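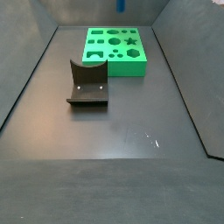

The green foam shape sorter.

Hi neighbors! I'm putting together a toy library in Landeg and I'm looking for up to 12 families to try it out with me this November. You'd borrow a box of toys (puzzles, blocks, sorters, that kind of thing), keep it for 16 days, then swap it for another one at the Getach Street laundromat, where I've got a shelf in the back.

Kids should be under 36 months. Grandparents and sitters are very welcome too! It's free, and all I ask is that you wipe things down and scribble me a few lines on what got played with and what got ignored. Lost pieces happen, so please don't sweat it.

Want in? Leave a note in the Hunness box by the dryers with your phone number and your kid's age, and I'll call you back, probably after bedtime.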